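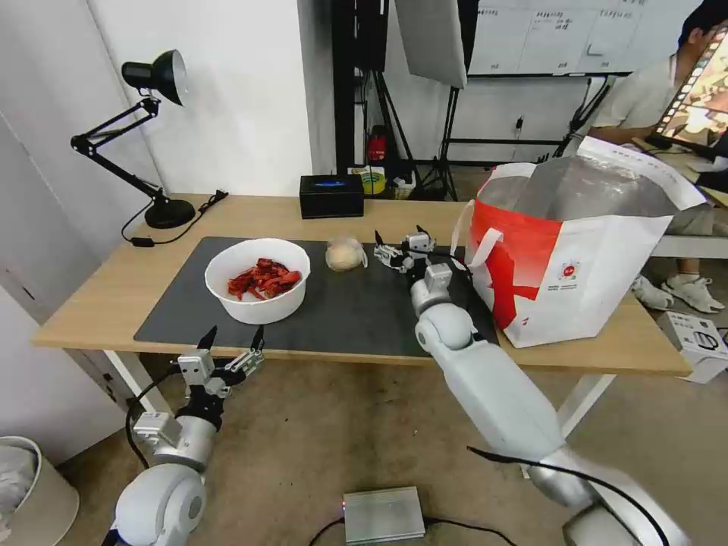 Según Eimear Lenihan, la tapa cierra tan bien que la masa madre le aguanta toda la noche en la nevera sin hacer costra, aunque a ella le gustaría que la jarra trajera las medidas también en onzas.

Jarra para masa madre Huvine
Ref. 3623
Marca: Nokside

Jarra de vidrio de boca ancha para alimentar y guardar masa madre. Las paredes son rectas, así que la espátula llega bien al fondo y se ve cuánto ha subido el fermento. Lleva una goma de color para marcar el nivel de partida.

Capacidades: 1000 ml y 2000 ml
Altura (modelo de 1000 ml): 170 mm
Tapa: vidrio con junta de silicona
Lavavajillas: sí, sin la junta
Horno y microondas: no

Para una hogaza a la semana basta el modelo pequeño. Si hornea más a menudo o trabaja con harina de centeno, elija el grande y no lo llene por encima de la mitad.

No enrosque la tapa a fondo durante la fermentación. Lave la junta a mano con agua templada y séquela antes de volver a colocarla.

Se vende con una junta de repuesto. La espátula Odness se pide aparte.

Disponible de nuevo en agosto.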